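Small boxes, patient machines: an open day at the Brallby workshop

The Brallby workshop opened its doors to the public on 23/06/2022, the first occasion on which visitors from outside the trade had been invited to see its handling research at close quarters. By the end of the afternoon 174 people had passed through the building, among them shopkeepers, school groups, retired engineers and a number of local employers with an interest in warehouse work.

The event was arranged by Lunus, which runs the workshop, together with Olaniyan, a supplier of shelving and display fittings to independent grocers. The two organisations have worked together since the previous November on a programme known as Drikel. Its subject is a modest one: how a pair of robot arms might learn to fill and tidy a shop shelf.

Visitors were received in groups of up to 6 and taken first to a short talk in the front office. The talk set out why shelf filling remains difficult for machines. A carton in a warehouse generally arrives in a known position and leaves in another. Goods in a shop are moved by customers, turned to face the wrong way, or put back in the wrong row. A person corrects all of this almost without thinking. For a machine, each small correction has to be learned.

Cereal boxes are used for much of the work at Brallby. They are light, they come in strong colours, and a crushed corner shows at once when a grip has been too firm. The task as explained to visitors is to take a box from the mat, bring it upright and set it in line with others of its kind on a slatted shelf. Two arms share the table so that one may steady or turn a box while the other takes hold of it.

Progress is recorded with some care. Drikel began with a target of 2000 attempts at the basic task. The total displayed in the front office on the morning of the open day stood at 3501, and the failures are kept alongside the successes. Staff told visitors that the failures are often the more useful of the two, particularly where a box has slipped at the last moment.

Questions from the floor were frequent and practical. Several shopkeepers asked about speed, and were told plainly that a person remains much faster. Others wished to know whether soft packets and glass jars could be handled in the same way. Jars are planned for the next stage of the programme - packets, which change shape when held, will have to wait. The matter of jobs was also raised. Olaniyan's view is that its customers struggle to find staff for early morning shelf work, and that any machine would be used at those hours first.

Lunus intends to repeat the open day next year, with longer sessions for schools. Groups wishing to attend may write to the workshop at Brallby.

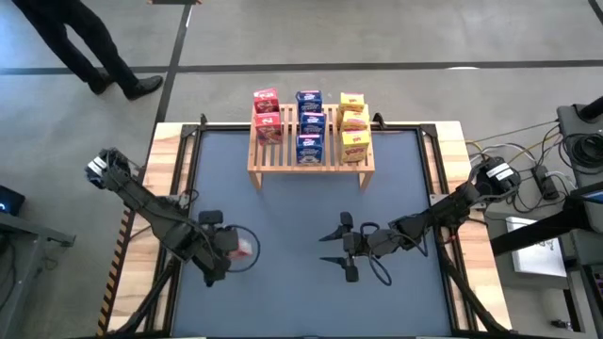 Work at the Drikel table, with cereal boxes lined up by colour on the slatted shelf.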